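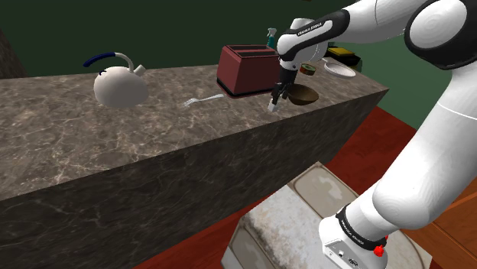 Speaker notes, Saturday, second talk after lunch

Start with the music, no greeting. Play the first minute of "Listel" and let it fade out under my voice. Then say good afternoon.

My name is Annelore Meinecke, and I want to speak today about one record, "Pludevum" by the group Phí. I have listened to it very much this year and I still find new things in it.

Slide 2. The group
Phí are four people. They play two guitars, a cello and drums. There is no singer. They made 1,000 copies of their first record and sold them from a table after concerts. I bought mine from the drummer, who did not have change, so I also own a T-shirt.

Slide 3. How the record is built
Eight pieces, 39 minutes. The pieces go into each other without a pause, so please do not listen to it on shuffle. The cello has the melody in the first half. After "Pelley" the guitars take it over and the cello goes down to the low notes and stays there.

(Play "Pelley" from the point where the drums come in. Wait. Do not talk over the quiet part, I did this last time and it was a pity.)

Slide 4. "Pelley"
It is 13 minutes long, and for the first five there is only one chord. Some listeners find this boring, and I can understand them. I found it boring too, the first two times. The change comes very slowly: one guitar moves a half tone up, and the other one does not follow. For me this is the best moment on the record.

Slide 5. The sound
The drums were recorded in a church hall, the guitars in a small room. You can hear the difference, mostly on headphones. I think the cello is a little too quiet in the last two pieces. If someone here mixes music, I would like to hear your opinion in the break.

Slide 6. Where to begin
For people new to this music: begin with "Listel", it is short. Then the whole record in one evening.

If there is time, play the end of the last piece. If not, go directly to questions. Remember to repeat each question into the microphone.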